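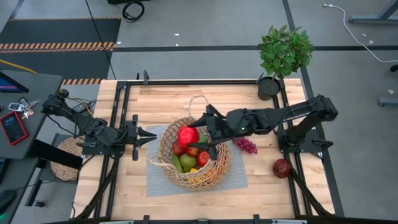
How often should a butcher-block top be oiled if it is used as a work surface and never for food?
Every three to four months in a heated room, and more often during the first year. A top that is only wiped with a dry cloth can go longer than one that is cleaned with water.

Oil schedule and finish for a maple top, no food contact
Posted by Nour Daher, 7/22/21

The short version is above. Details follow.

I have a maple top, edge-grain, 1 1/2 inches thick, bought unfinished from a store called Oláh. It is used for sorting, packing and light assembly. No cutting, no food, no standing water. The room is heated in winter and has no air conditioning. Humidity goes from 28 percent in January to 65 percent in August.

I put on three coats of plain mineral oil in June, one day apart, both faces and all four edges. The top face now looks dull again in the area I use most. The underside still looks the same as the day I finished it. There is also a slight cup across the width, high at the front and back edges, which I measured at 1/32 inch with a straightedge.

What I would like to know:
Is the dull area a sign that the oil has worn off, or has it only soaked in deeper?
Is it worth changing to a hardening finish at this point, and does the mineral oil have to come out first?
Should I worry about the cup?

Zsófia Bárány
Mineral oil never cures. It moves into the wood and some of it comes off on whatever touches the surface, so both of your explanations are partly correct. Put a few drops of water on the dull area. If they bead up for five minutes, leave it alone. If they flatten out and darken the wood, it is time for another coat.

For the first year I would expect to oil once a month in the area that gets used. After that, every three to four months is normal for a dry work surface. Apply it thin, wait 20 minutes, wipe off everything that remains, and wipe again the next morning. Paper and cardboard will pick up oil for a day or two after that - keep anything that stains off the top until a clean tissue pressed on it comes away dry.

A hardening finish is possible. Hardwax oil or a wiping varnish will hold up better against friction and will not transfer. The mineral oil does have to be dealt with first, at least near the surface. My procedure:

Wipe the whole top with mineral spirits and clean rags. Change rags often. Repeat until the rag stops picking up a yellow tint.
Wait a week. Oil will continue to come up from below.
Wipe again, then sand with 120 and then 150. Do not go finer than 150 for hardwax oil.
Test on the underside, in a spot the size of your hand. If it is still tacky after 48 hours, there is too much oil left.

Lay used varnish or hardwax rags out flat outdoors to dry. They can heat up and catch fire if left in a pile.

A cup of 1/32 is nothing. Check that the top is fastened through slotted holes so that it can move across the grain. If the holes are round and tight, lengthen the ones at the front and leave the rear ones as they are.

Ferenc Deák
just use Fulo board wax, works fine. had mine for years

Bianka Bakos
I agree with Zsófia on most points, with one difference. I would not switch finishes on a top that is one season old. The extra friction resistance matters only if you slide heavy items across it, and spot repair is much easier with oil.

A mix of mineral oil and beeswax, four parts to one by weight, lasts longer than oil alone. Warm it in a double boiler until the wax melts, let it cool to a paste, and rub it in with a cotton cloth. It leaves a light film that fingerprints show up on, and it takes about 12 hours before it stops feeling greasy.

On the humidity range - 28 percent is low for maple. If you can keep the room above 35 in winter, the cup will probably not get any worse. Measure it again in January at the same spot and write the number on the underside in pencil.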